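Andamthorpe Personal Safety Project
Progress report to the Tapsell Fund, second period
Written by Raghda Rizk, project lead

Quick one this time, sorry, grant window closes at noon and I still have the receipts to scan. Main points first, details under.

Where we are

Evening self-defense classes running in both halls now. 803 people have been through at least one session since the start of the grant. Target for this stage was 300 new sign-ups and we passed that in July. Waiting list for the women's beginner group is still long, and we can't fix that without a second instructor.

Umut Başaran has rewritten the beginner course. Less time on wrist grabs, more on the stuff people really ask about - getting off a bus late, someone following you across a parking lot, what to say out loud and when to leave. Role play works better than drills for most of the group. The older members were unsure at first, asked for more of it by week four.
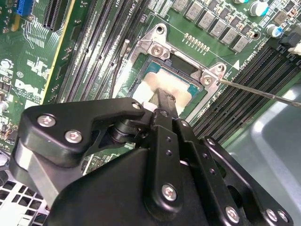

Drop-off between session one and session three is still the weak spot. Mostly shift workers. We moved one class to 7 a.m. as a trial and will keep it going through the next period, numbers are small but the same faces keep coming back.

Booking and incident log

Old sign-up sheet is gone. Everyone books through Clillum now, reminders go out by text the night before. No-shows are down. Some people without a smartphone still ring the office and Umut types them in, fine for now.

The incident log is separate. Members can tell us where they felt unsafe, no names kept. Common spots so far: the underpass by the station, the back stairs of the Pesitz parking garage, the canal path after dark. We sent the list to the town and got one reply, on the garage lights. Nothing yet on the underpass. Will chase.
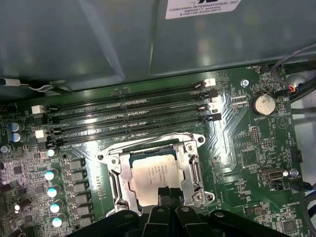
Motherboard and memory slots.

Training for staff in shops and bars

Two half-day workshops done, a third booked. Topics were calming down an angry customer, closing up alone, and when to call the police versus when to just lock the door. Feedback forms good overall. Main complaint was the room being too hot and the afternoon dragging, so we'll cut the slides and do more practice on thier feet.

Still to do here:

Short handout for night managers, one page, large print
Follow-up call to each workplace after two months
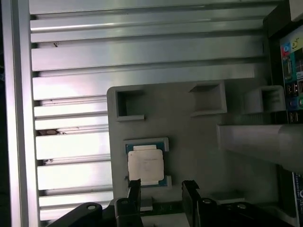
Spanish version of the handout, translator found but not booked

Money

Spent 1796 dollars on equipment - floor mats, strike pads, a first aid kit for each hall. Hall rent is on budget. Travel is under because Umut has been car sharing. Would like to move what's left in travel over to instructor hours, please let me know if that needs a form or if an email is ok.
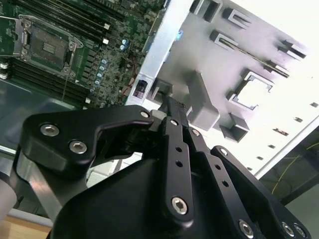
Inside the chassis, board at upper left.

Problems

Insurance renewal took three weeks and we had to cancel one class becuase of it. New policy covers both halls and the workshops, copy attached with the receipts.

One minor injury, jammed finger, pad held wrong. Written up, member was back the next week. Pad holding is now taught in session one.

Next period

Hire second instructor, part time. Run the teen group, permission slips are out. Third workshop. Another letter to the town on the underpass, with the log pages attached this time.

Happy to talk by phone any afternoon. Raghda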